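Laltora Building Services
Waste and Recycling Area Inspection, Ground Floor and Yard
Site: Onach Court
Date: September 3, 2023
Form 38, revision 5

Ratings: S = satisfactory, A = attention needed, U = unsatisfactory, N/A = not applicable. Any item rated A or U must carry a comment.

Section 1. Access and walking surfaces

1.1 Route from service door to yard clear to full width: S

1.2 Floor finish sound, no lifted edges: A
Comment: Threshold strip at the service door is loose at the hinge side. One screw missing, one stripped. Refix with a longer screw. Do not use adhesive.

1.3 Lighting adequate along route: S

1.4 Door closer operates and latches from fully open: A
Comment: Latches from fully open but stops short when released from halfway. Adjust the closing speed and retest from both positions.

1.5 Drain cover seated and level: S
Comment: Rust staining at two corners, no loss of section. Carry forward.

Section 2. Fire precautions

2.1 No combustible storage within the marked clearance of the boiler room door: U
Comment: Flattened cardboard stacked against the wall inside the yellow line. Moved during inspection. Repeat finding from the previous visit. The line is worn and should be repainted this September.

2.2 Extinguisher in place, pin and seal intact, gauge in range: S
Comment: Asset tag 417. The log card is filled in but the last entry is not initialed.

2.3 Call point unobstructed: S

2.4 Battery drop box closed, terminals taped, no swollen cells: A
Comment: Several loose cells without tape. No swelling or leakage found. Tape roll is missing from the shelf.

Section 3. Containers and yard

3.1 Wheeled containers: lids, hinges and brakes: A
Comment: Paper container has a split lid, left side, running in from the hinge. Brake on the general waste container holds on the level but creeps on the ramp. Tratico to replace the caster under the existing service agreement.

3.2 Containers not filled above rim: S

3.3 Labels legible from standing height: A
Comment: Mixed recycling label faded. Order the large format.

3.4 Yard gate lock and drop bolt: S

3.5 Evidence of pests: S
Comment: Bait station 71 checked by the contractor, card signed.

Section 4. Indoor sorting point

4.1 Work surface stable, clean and free of sharp edges: S

4.2 Glass kept separate from cans and paper: S

4.3 Bottles emptied before sorting: A
Comment: Sticky residue on the floor at the sink side. Residents' notice should ask for bottles to be drained at home.
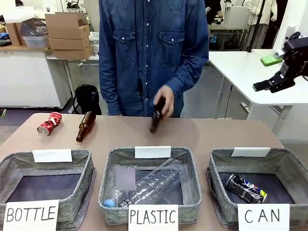
4.4 Cut-resistant gloves available in two sizes: A
Comment: Large only. Medium to be restocked.

4.5 Dustpan, brush and rigid tub for broken glass: S
Comment: Broken glass goes in the rigid tub only, never in bags. Tub was under half full.

4.6 First aid kit complete and in date: U
Comment: Eyewash pods expired. Remove and replace. Adhesive dressings low.

Section 5. Actions

Within 24 hours: 2.1, 4.6
Within 5 working days: 1.2, 1.4, 2.4, 4.4
Next scheduled visit: 3.1, 3.3, 4.3

Parts for 1.2 and 1.4 are to be drawn from Ng stock. Quote the form number on the request. The reinspection of 2.1 is to be unannounced and recorded on a separate sheet.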